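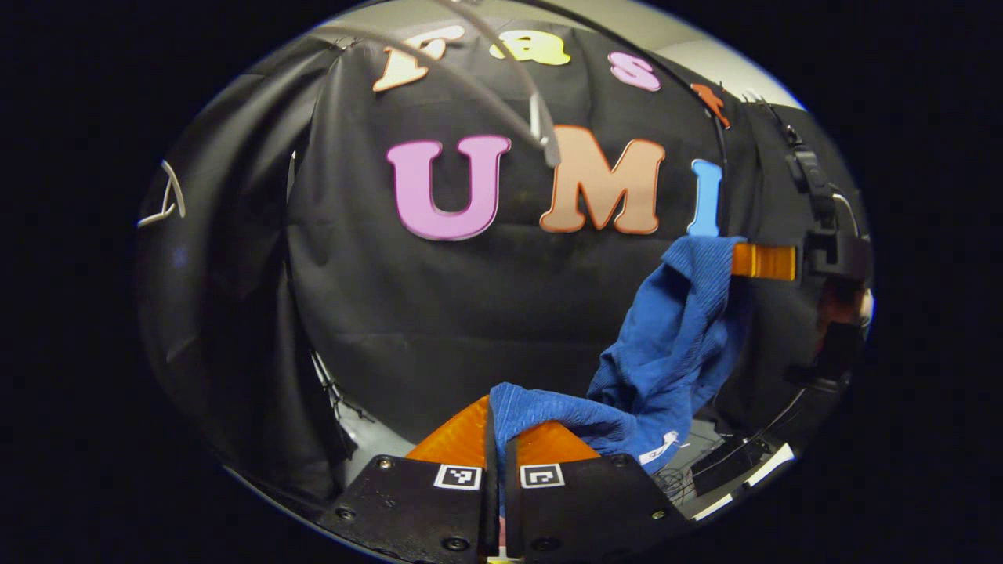 Blue cloth between the two grippers, orange pads on both.

Home Bench notes Parts Archive Contact

Changing the finger pads on the pair

Last updated: 28th August

I changed all four finger pads on the two grippers this week and wrote down the order I did it in. Last time was in July and I had forgotten most of it, including where the screws go back. If you have the same sort of hand-held gripper with soft pads on flat plates, most of this should carry over. Yours may have different screws.

I keep a log of every grasp in Prukance, our job tracker, and the old set had done 1,630 when I took it off. That's too many. The pads were still in one piece but the tips had gone smooth, and thin cloth had started to slide out when it was pulled at an angle. Towels hide this for a long time. A ribbed towel will stay in a worn pad that can't hold a tea towel at all, so don't use a towel as your only check.

Taking the old pads off

Unplug first. Then open the fingers fully and wedge them with something soft. I use a folded bit of card. The plates will try to close on you when the pad comes out, and the spring is strong enough to hurt.

The screws are small and they are not all the same length. The ones near the top of the plate are shorter. I put a long one in a short hole once and it came through far enough to mark the pad on the other side, which I only noticed when the pad split there a week later. Now I stick a strip of tape on the bench, lay the screws on it in the same positions they had on the plate, and do one plate at a time. I use a Rankin driver with a proper small tip. The bit from the household set will round the heads off.

The pad should lift away once the screws are loose. If it doesn't, warm it in your hand for a minute and try again. Don't lever it with a screwdriver. I bent a plate that way and had to send to Atura for another, and it was 19 days before it turned up.

Cleaning

Wipe the plate with a dry cloth and then with a very small amount of alcohol on a cotton bud. Lint gets packed in behind the pad and you'd be surprised how much comes out of one plate if you've been folding towels. Keep the alcohol off the markers. Mine are printed paper under clear film and the edge of the film lifts if it gets wet.

The markers matter more than the pads. The software works out how far open the fingers are from the distance between the two little squares, so a square that has shifted gives you a wrong width on every frame until somebody spots it. If a marker has to be replaced, put it back square to the plate edge and check it against its partner on the other finger. I hold a steel rule along the bottom of both with the fingers nearly shut.

New pads on

Fit the pad dry. Start all the screws by hand, then go round them in turn, a little each time, until the pad stops moving. Stop there. These pads are soft and if you keep going they bulge at the edges, and then they touch each other before the tips do. You want the tips to meet first.

Close the fingers slowly on a sheet of ordinary paper and try to pull it out. It should drag evenly across the width. If one side slips, loosen that pad and nudge it. I had to do this twice on the left gripper and got it right first time on the other, with no idea why.

Checking on cloth

I do the check at the black drape, with the foam letters pinned up on it. Flat black gives the camera nothing to lock on to, and before the letters went up the tracking used to wander when I held a cloth out and turned slowly. Any bright shapes would do. Pin them properly, as one that swings is worse than none.

The check is simple. Pick up a corner with one gripper, take the cloth with the other, stretch it on the diagonal, hold, let go. I do that until I'm bored and then I do the same with something thin. New pads feel sticky to begin with and the cloth can hang on after you open. It wears off. Arben Hodžić, who had this job before me, used to dust his with talc, and I tried it and spent an afternoon getting talc out of the hinges.

How long they last

I used to wait until something slipped. From now on I look at the pads every 400 grasps and change them at 700 whatever they look like. A set costs less than a morning of recordings you have to throw away, and I threw away more than a morning's worth in July.

Two things I haven't sorted. The cables still hang where they can get in front of the lens, and tying them back at the top only moves the problem. And there is a faint click in the right gripper as it opens. It was there before the pads came off and it's there now. I'm taking it over to the workshop in Toltska when I next go, and will add a note to this page if they find the cause.

Recent posts

A better way to hang the drape
Lint, and where it goes
Reprinting markers at the right size
Cable ties I have regretted
Spare screws: what to keep in the tin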